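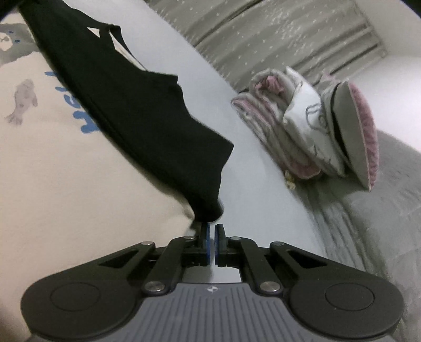

Laundry tips from the Brabec open day
By Orla Scanlon | February
526 shares | 2 comments

Brabec opened its Clotamham workshop to visitors this month, and I spent a morning watching people teach robots to sort and fold clothes. Nearly everything they do to make the job easier for a gripper works at home too.

Clear a strip of bed before you start. Mandla Buthelezi, who ran the demonstration, pushes blankets and pillows to the far side and works on the plain sheet.

Pick up thin knits by the hem. Lift slowly and let the weight pull the folds out.
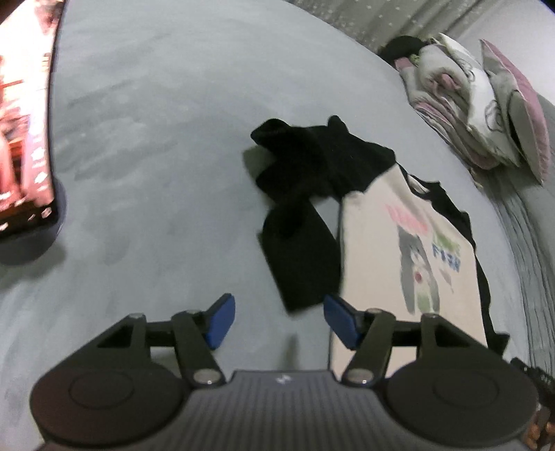 Keep socks off the shirts. Pull each one straight from the toe, then set it aside until its partner turns up. Lay T-shirts front up, smooth the sleeves outward, and fold from the sides.

Dark things on a pale sheet are easier to find. If your sheets are dark, put down a light towel first.

Start a new pile when one gets taller than your hand. Tall piles lean.

The next open day is in the same building. Wear flat shoes.

Related
Storing winter blankets (1,813 views)
Getting lint off black knits (1,192 views)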